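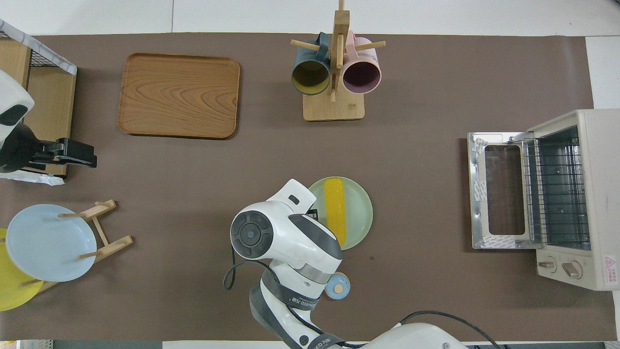
Slide 1. Kitchen bench: toaster oven open, corn on the plate, one arm over it.

Good morning. Uriel Varela, from Altimier. I was asked to talk about good practice for shared robot benches, and I said yes before I had read the draft. I have read it now. It has 198 clauses.

(Pause. Let them groan.)

My complaint is simple. Most of those clauses tell you what to write down, and very few tell you what to do with your hands. Clause 9 wants a "documented state of readiness" before each run. Ask two people what that means and you get two forms. Karla Sandoval filled hers in from her desk at Cernadside, on purpose, and it passed review.

So what would I keep?

Keep the reset rule. Every object has a starting place and goes back to it before the next run. If the plate started under the corn, it goes back under the corn. Dull, cheap, and you can check it by looking.

Keep the reach rule too, but fix the wording. The draft says "no person within the working area during motion." Whose working area? On a two-arm bench it's wherever either arm can get to, and that includes the far side of the toaster oven. Draw the line on the floor. I don't trust a line that lives in a PDF.

Slide 2. 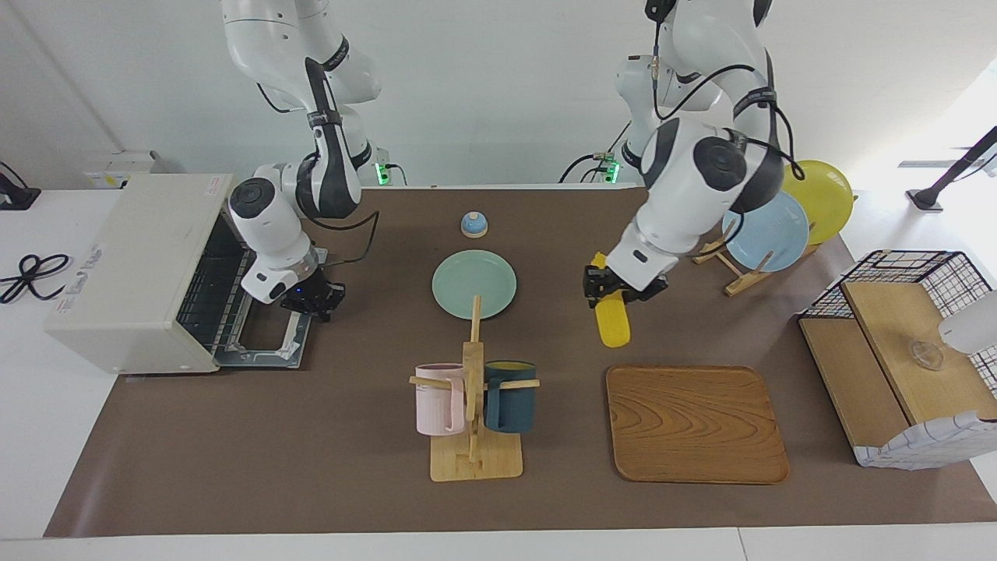
Then there's the success rate. The draft asks for a score over 100 runs and never says what counts as a success. Corn held in the gripper? Corn set down on the tray? Corn set down on the tray with the mugs still hanging where they were? I've seen all three reported under one heading. Ylva Engström has a good line on this in her comments to the draft, read it out if there's time.

My proposal: write the end state in one sentence, before the first run, and have somebody from outside the team judge it. If they have to ask you a question, the sentence is bad.

Cables. The draft gives them half a line, "suitably managed." I'd like to meet the person who has been told their cables are unsuitably managed. Say how much slack, say who looks at it, say how often.

(Skip the next bit if Abundio's session ran over.)

Bañuelos tried the full draft for 2 weeks in July and went back to a one-page sheet on the wall. I'm told this is a training problem. I doubt it.

Comments on the draft go to Refugio Meléndez. Send short ones. Questions.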